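Nerkby Dristent 20 ride-on car: review

Category: children's ride-on vehicles, battery powered
Supplied by: Chaudhary Wheeled Toys
Configuration tested: single seat, twin rear motors, parental remote, standard battery

The Dristent 20 is the middle model in Nerkby's ride-on range. It sits above a single-motor version with no remote and below a two-seater on the same chassis rails. Ours was bought at retail in April and used on concrete, short grass and compacted gravel.

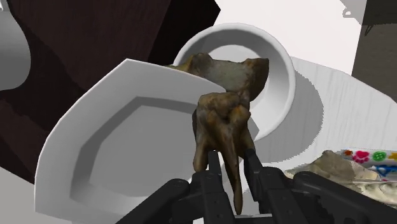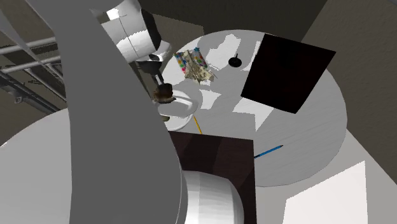 Assembly

The body arrives as one moulding with the rear axle, wheels, steering column, seat and windscreen packed separately. Hardware is bagged by step, and the bags are numbered to match the manual. The rear axle must be fitted before the motor housings, although the diagram shows them going on together. The wheel retaining washers are thin and should be checked for burrs. One of ours needed a light file before it would seat flat.

The steering linkage uses a nylon-insert nut at each end. Tighten until free play disappears, then back off a quarter turn. Any tighter and the wheel does not self-centre.

Electrical

The battery is a sealed 12 V unit under the seat, held by a single strap and joined to the loom with a keyed connector. The charging socket is on the dash. It has a rubber cap with no tether, so it will eventually be lost. The main fuse is an automotive blade type and can be reached without removing any bodywork, a clear improvement on the previous model.

Measured run time from full charge was 94 minutes on concrete with a light rider, stopping and starting as a child would. Grass cut that by a little under half. Recharging takes overnight. The charger has an indicator that changes from red to green, but it does not shut off, and the manual says to disconnect it manually.

Drive and braking

There are two forward speeds and one reverse. Take-up is soft in both forward gears, with a ramp of roughly a second before full power. Braking is by motor cut-off when the pedal is released. On level concrete the car stops promptly. On a sloping driveway it creeps, and there is no mechanical park brake.

The tyres are hard plastic with a narrow rubber insert. Grip on dry concrete is acceptable. On gravel the inside rear wheel spins during tight turns.

Remote

The remote pairs by holding two buttons at power-on and kept its pairing through a battery disconnect. It overrides the pedal in all modes. The stop button latches until pressed again, and this should be explained to grandparents.

Spares

Fesden carries the motor gearboxes, steering knuckles and chargers. The gearbox is listed as part 494 for the left side and 722 for the right, and they are not interchangeable. The seat belt is part 807. Body panels are not sold separately.

Verdict

Sound chassis, sensible wiring, mediocre tyres. Suitable for flat yards and paved areas. Buyers with a steep driveway should look at a model with a park brake. The colour choice is red or grey, and the grey shows fewer scuffs.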